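Robotics | Features | Workplace Safety
14 comments · 62 shares

The Hand That Wouldn't Close

In November the picking arm at Plesard stopped picking. It reached, it lined itself up, it opened wide, and then it held that pose until someone lost patience and went for coffee.

Ewurabena Annan, who runs the simulation bench, had promised 1,000 clean grasps before anyone bolted the Cekico gripper to a real table. She got 25, then a long and dignified pause.

The log said "safe." The log said that a lot. A force limit meant to spare human fingers had been entered 100 times too low, so the controller treated any contact at all as an emergency – including contact it hadn't made yet.

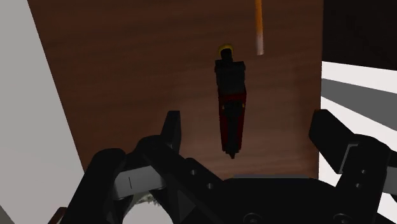
Annan found the bad number at 4 in the morning, in a settings file last touched during the move from Jultgate. She fixed it in one keystroke and wrote three pages on how it got there. The pages have been read by two people so far, and one of them was me.

Filed under: Machines Behaving Badly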